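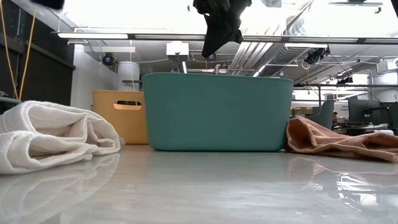 Section 4: Towel Task, Table Set-up and First Run

Desbridge Student Robotics Club
Team handbook, revised 07/02/2018

4.1 Scope

This section covers the laying out of the table for the towel task, the height check, and the first run of a session. It applies to all teams entered for the Irkance round. Arm power-up and homing are in Section 3 and must be complete before any step below is started. Fault codes are in Section 7.

The person running the session is called the operator. The second person, who stays at the stop button, is called the safety hand. A session may not begin with one person present.

4.2 What is needed

Teal bin (open top)
Yellow bin with handle cutout
White towel
Pink towel
Table cloth for wiping, dry
Height gauge, 60 mm
Run sheet and pencil

Note: The Irkance rules fix the colours of the bins and towels. Substitutes may be used for practice, but runs made with them must be marked P on the run sheet and are left out of the team's score.

4.3 Laying out the table

1. Press the stop button and confirm that the status lamp on the controller is red.

2. Wipe the table top from back to front with the dry cloth. Do not use polish or spray. The top is already glossy and any added shine makes the colour finder worse.

3. Place the teal bin at the middle of the table with its open side up. It must sit flat. Press each corner in turn and check that the bin does not rock.

4. Place the yellow bin behind the teal bin and to its left, as seen from the front of the table. The handle cutout faces the front. The teal bin will hide part of the yellow bin in the front view. This is allowed under the rules.

5. Fold the white towel into a thick stack and lay it on the left. The rounded folds face right, towards the bins.

6. Drop the pink towel on the right. Do not fold it or smooth it flat. The towel should be left crumpled, with at least one fold standing clear of the table.

7. Remove gauges, pencils, phones and cups from the table top.

Note: The two towels are laid differently on purpose. The white towel tests the approach to a known edge. The pink towel tests the search for a fold that can be gripped. Teams which tidy the pink towel before a scored run will have the run struck out.

4.4 Height check

CAUTION: Keep hands out of the bins whenever the status lamp is green or amber. The gripper comes down from above and its tip is narrow enough to trap a finger against the rim.

1. Confirm that the safety hand is in place. Release the stop button. The lamp changes to amber.

2. Select Jog, then Slow. The speed limit shown on the panel must read 100 mm/s or less.

3. Bring the gripper over the teal bin with the tip pointing down. Stop above the rim.

4. Press the stop button. When the lamp is red, stand the height gauge on the rim beneath the tip.

5. If the gauge does not fit, remove it, release the stop button, jog up and repeat from step 4. If there is a gap above the gauge, jog down in the smallest step and repeat.

6. When the tip just clears the gauge, save the position as BIN_HIGH. Remove the gauge before releasing the stop button.

CAUTION: The gauge is steel. Two gripper tips were broken in January by gauges left on the rim. Call out "gauge clear" before every release.

4.5 Camera check

1. Turn on all the ceiling lights. Runs under part lighting are not valid.

2. Open the Korine viewer and load the profile named TOWEL.

3. Check that each of the four items is outlined in the viewer in its own colour. The outline of the yellow bin will be incomplete where the teal bin stands in front of it.

4. If a towel has a second, fainter outline under it, the program has picked up the reflection in the table top. Raise the value called Floor Cut one step at a time until the second outline goes. Write the final value on the run sheet.

5. If the pink towel is not outlined, set Exposure to 2300 and reload the profile. Do not alter Exposure for any other reason.

Note: Chairs in the background may be picked up if they are close in colour to a bin. Draw the search area again so that it stops at the back edge of the table.

4.6 First run

1. Return the gripper to BIN_HIGH.

2. Set Hold Time to 1000 ms. Shorter times may be tried once three clean runs have been logged.

3. The operator says "running" and waits for the safety hand to answer "ready".

4. Press Start. Neither person may touch the table until the lamp is red again.

5. Log the result as Clean, Dropped, Missed or Stopped. A towel left hanging over the rim is logged as Dropped, even if most of it is inside the bin.

6. Press the stop button, then lay the table out again from 4.3, step 3.

Note: If the gripper closes on the rim of a bin, press the stop button at once. Do not pull the bin free. Follow 7.2 to open the fingers by hand.

4.7 Loose cables

Cables hanging near the working area are to be checked at the start of each session. Jog the arm through its full reach at Slow and watch that nothing is caught or pulled tight. Report any change to Eduardo Amaral and leave the arm stopped until it has been looked at.

4.8 Sign-off

New operators must complete 4.3 to 4.6 twice under supervision. Margarida Quintela or Horácio Fonseca may sign for club members. Entrants from the Leitão group are signed for by Bronwyn Cartwright only. Completed run sheets go in the blue folder, newest at the front.

Continue to Section 5: Scored Runs.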